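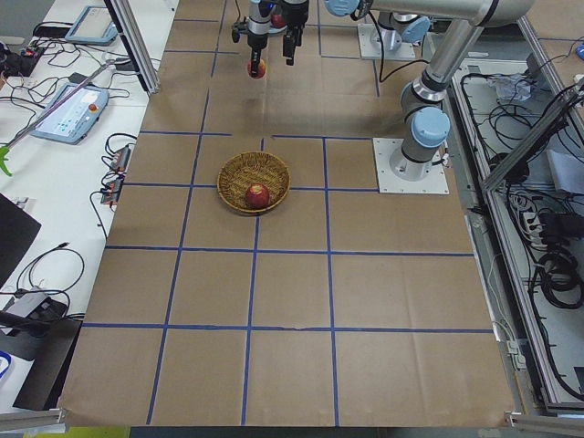
4.2 Workspace coordination between the two arms

The planner described in Section 3 treats each arm as if it were alone. For tasks where both arms reach over the same part of the table this is not enough, and the first version of Lerkoto stopped very often because one arm entered the path of the other. In this section we describe the coordination layer that we added, and how it uses the taped grid.

Figure 4. The shared workspace with both arms over the table. The basket stands on a crossing of the tape lines with one apple inside, and the left gripper holds a small red object.

The tape lines have two uses. First, they give the operator a simple way to place the basket at the start of a trial, by naming a crossing. Second, they give the camera a set of straight edges from which we estimate the table plane. The lines were laid by hand and are not perfectly straight, so we do not use them for fine calibration. For this we keep the hand-eye calibration of each arm, which was last repeated on 2/20/21. The paper has also some wrinkles, and we found that a plane fitted to all crossings together is more stable than one fitted to the nearest crossings only.

In software, each grid cell is a resource that can be reserved. Before an arm moves, its planned path is swept through the workspace and projected down to the table, and the arm asks for all cells under the swept volume. If every cell is free, the request is accepted and the motion begins. If one cell is taken, the arm waits at its present position and asks again after 20 ms. Cells are released one by one as the arm leaves them - this matters, because in our first design they were released only at the end of the motion and the second arm was idle most of the time.

A cell that contains the basket is handled differently. Both arms need it, but only one may be inside it. We give such a cell a queue with a time limit of 6 s. When the limit is passed, the waiting arm is sent back to a safe pose above its own base and the task order is computed again. This rule was proposed by Reet Siliņa after we observed deadlocks, where each arm held a cell the other one had asked for. It does not prove that deadlocks are impossible, and we return to this point in Section 6.

The cell size is a compromise. With large cells the arms wait for each other without real need. With small cells the number of requests grows, and the message delay between the two controllers begins to be visible in the motion. We tested the scheduler in April with 44 task orders written by Eldana Gebreyes. In 26 of them no arm had to wait at the basket. In the others the waiting came mostly from one cause: the perception module reported a new apple position while the arm was already moving, and the path had to be planned again with a larger set of cells. To reduce this, the apple position is now frozen once the gripper is within one cell of the target.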